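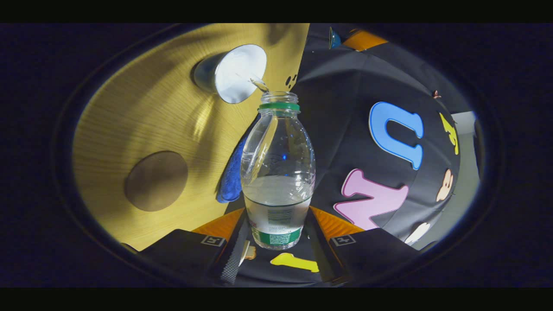
Cup to bottle, mid-pour. Bottle is about a third full at this point.

2022-10-18

Quick one tonight, I have to be up early and my wrist hurts.

So pouring. I have been putting off pouring since January. Blocks were fine, folding was sort of fine, and every time someone asked "can it pour a drink" I changed the subject. This week I ran out of subjects.

Setup is the same as last time if you read the Ramalho post. Hand-held gripper, two fingers, orange pads, fisheye on top looking down past the fingers. You squeeze, you move, it records, and later the arm is supposed to do what your hand did. No remote control for this one. I did try it over the remote rig first (Nirel, the old leader arm) and got 4 pours in an hour. Four! With the hand-held thing I can do that in a couple of minutes, and I don't have that half-second lag where you tip and tip and nothing comes and then all of it comes.

Total for the week is 70 good demos. Plus the bad ones, which I kept in a seperate folder and will probably never look at.

Stuff I learned, no order.

The neck of a water bottle is tiny. You don't notice when you pour for yourself, you just do it. Put a camera near your hand and watch it back and the whole job is about hitting a target the size of a coin with a rim that keeps moving as you tilt.

Slow start, then commit. My first batch I was too careful, little dribbles, and the water just crawled back down the outside of the cup and went everywhere except in. A bit more tilt and you get a clean thin stream off the rim. But go past that and it floods. The window is small and I could only find it by feel, which is a problem, as the robot doesn't have my feel. It has pictures.

Clear water in a clear bottle. Ugh. The water line comes out as a pale milky band and when the light is bad it disappears. I moved the lamp three times. Thought about food coloring, decided no, the whole idea is that it works on normal water. Might regret that.

Stopping. This is the one I keep chewing on. When do I stop? I know when I stop but I don't know WHY I stop then. Some demos I quit at half, some higher, some when the cup was just empty. Rianne Martens (who does the training side and is more patient than me) looked at the first set and asked what the rule was. There wasn't a rule. So now there's a rule: pour until the cup is empty, always the same amount in the cup, done. Boring but at least the policy has a chance. Stopping at a level can be its own thing later.

Background. I leave it messy now. The foam letters, the blue cloth, the wood, the black fabric, all of it. The very neat Trorkberg recordings trained great and then fell apart the moment I put it on a different table. So clutter stays and I shuffle it between batches. Takes ages. Do it anyway.

Also the lens. The fisheye bends everything near the rim, straight edges turn into bananas, and I spent an evening wondering if I should crop it. Rianne says leave it, the model doesn't care what a straight line looks like to me. I still find it weird to watch back, makes me a little seasick.

First training run went in last night on the Zostar box. 3 tries on the arm this morning, with the bottle standing in a baking tray. One got most of the water in. One poured very nicely, with a lot of confidence, next to the bottle. Third one just held the cup over the neck and shook a bit and never tipped, I had to kill it.

I think the shaking is me. If you watch the demos there's this pause before the pour where I'm lining up, and my hand is wobbling the whole time. So it learned the wobble. Going to redo a bunch with a shorter pause — line up while moving in, no hovering — and see.

Things to do before the next run:
Bigger cup, and a stiffer one if I can find it.
Different bottles, I've used the same one all week, dumb.
More starts from the left side. I'm right handed and it really shows.
Mop.

Will post the second run when there is one. If anyone has done pouring with a hand-held gripper and got the stopping part to work please email me, I'll read it all. OK bed.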